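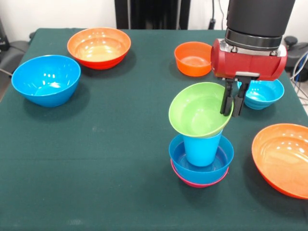
Rules for Robots (and for the People Standing Next to Them)

Ages 8 and up. Grown-ups may read it too if they promise to behave.

Robots are very good at following rules. People are medium good at following rules. Put the two in one room and you need a lot of rules.

Who makes them up?

Mostly people who have seen something go wrong. Engineers, factory workers and safety experts get together, argue for a long time, and write down what everyone agreed on. The result is called a standard. A standard is a long document with a short idea inside it, such as "the arm must stop when somebody hits the stop button." There are standards for how strong a robot may be near a person, how quickly it has to stop, and even what color the stop button should be (red, with yellow behind it, so you can find it while panicking).

At the Plokatetti workshop in Borkbridge, the robot rule book is 576 pages long. It is also used to hold a door open. The people who work there boiled it down to 13 rules that fit on one poster, and we picked the 5 best ones for you.

Rule 1: Know where the arm can reach.

A robot arm has a shoulder, an elbow and a wrist, a bit like yours, but it doesn't say "excuse me." All the space it can get to is called its reach. Keep your head out of it. Keep your sandwich out of it too. At Plokatetti there is tape on the floor to show where the reach ends, and stepping over the tape while the arm is switched on means you have to go and read some of the 576 pages.

Rule 2: Slow near people.

Many arms can move faster than you can duck. When a person is close by, the arm has to go slowly, or wait. Some have sensors that notice a bump and make them stop. You should still not bump them to find out.

Rule 3: Squeeze only as hard as you need to.

The part of the robot that does the holding is called a gripper. Lots of grippers have two fingers that close toward each other. Think about picking up a plastic bowl by its rim. If you squeeze too little, it slips. If you squeeze too much, you now own a plastic taco. The people in charge set a limit on the squeeze before the job starts, and the limit has to be safe for fingers as well as bowls. Yours, we mean. The robot's fingers will be fine.

Rule 4: Practice on things that can fall down.

Stacking is a good test for a robot. Suppose you put a bowl inside a bowl, stand a cup in the middle, and set a green bowl on top of the cup. That is a silly way to store dishes and an excellent way to learn about balance. If it tumbles, you pick up some plastic and try again. The good practice here is simple: start with light things that don't shatter, and leave an open patch of table so there is somewhere to put things down. Grandma's teapot comes much later. Possibly never.

Rule 5: A person is always in charge of the stop button.

The button must be easy to reach, and it must work every time. At Agbeko, a robot club for kids in Tresdale, they test it before every session, and a club member gets to shout "STOP!" as loudly as possible while pressing it. The shouting isn't in any standard. The button would work in total silence. They have voted to keep the shouting.

What if the robot breaks a rule?

A robot can't be naughty. It does what its program and its parts make it do, so when something goes wrong, you don't send it to its room. You stop it, write down what happened, and look for the mistake. Very often the mistake was made by a person, quite possibly the same one who is now looking for it.

Writing it down matters a lot. A note that says "robot went weird" helps no one. A note that says "arm let go of the cup too early, 2 times, after we changed the speed" gives somebody a place to start.

Try it at home

You need a friend, a table and a few plastic bowls and cups.

One of you is the robot. The robot may use only a thumb and one finger, and may do only what it is told. The other one gives the orders, one at a time: "Move left. Lower. Close. Lift." Try to build a stack.

Before you begin, write your own rules. Decide how fast the robot can move, where the other person has to stand, and what the stop word is. Then play almost to the end of the stack and swap jobs.

You will probably need to add a rule about tickling.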